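# Sobre o Colégio Livisari
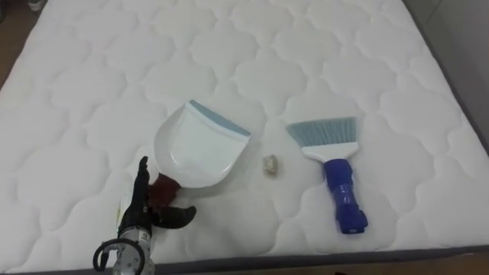 *Pá de plástico branca sobre um colchão acolchoado.*

O Colégio Livisari é um estabelecimento de ensino particular com internato, do 5.º ao 12.º ano. Frequentam-no 174 alunos, dos quais 60 em regime de internato. A direção pedagógica está a cargo de Elsa Granström. O colégio ocupa dois edifícios contíguos: o edifício Tavares, com salas de aula, laboratórios e biblioteca, e o edifício Pitville, com os quartos, a sala de estudo e a enfermaria.

## Organização pedagógica

O ano letivo divide-se em dois semestres, com avaliação intercalar escrita em cada um. As turmas do ensino básico têm tutor próprio; no secundário, a tutoria é atribuída por área de estudos. Os encarregados de educação recebem o relatório de tutoria por via eletrónica e podem pedir reunião presencial através da secretaria.

## Programa de saúde escolar

O programa Jinis integra o horário semanal de todos os anos e abrange três domínios: sono, atividade física e saúde oral. Cada domínio tem um caderno de atividades e um registo individual preenchido pelo aluno. No domínio do sono, os alunos anotam a hora de deitar e de acordar ao longo de um semestre e tratam os dados na disciplina de Matemática. O registo é confidencial – só o tutor e a enfermeira escolar têm acesso.

O rastreio visual e auditivo realiza-se em novembro, no edifício Pitville. Os resultados são comunicados às famílias em envelope fechado. A participação depende de autorização escrita, válida até ao fim do ciclo de estudos.

## Regime de internato

Os quartos são duplos. O recolher é às 21h30 para o ensino básico e às 22h30 para o secundário. A roupa de cama é fornecida pelo colégio e a arrumação do quarto compete aos ocupantes, segundo a escala afixada em cada piso. Os telemóveis ficam na sala de estudo durante a noite, salvo indicação médica.

## Pessoal

A equipa é composta por 36 docentes e técnicos, incluindo uma enfermeira e uma psicóloga a tempo inteiro.

## Admissões

As candidaturas decorrem entre fevereiro e abril. O processo inclui ficha de inscrição, registo de avaliação do ano anterior, boletim de vacinas e entrevista – esta última com o aluno e pelo menos um encarregado de educação. As vagas de internato são atribuídas após a confirmação da matrícula. A secretaria funciona no piso térreo do edifício Tavares, das 9h00 às 16h30.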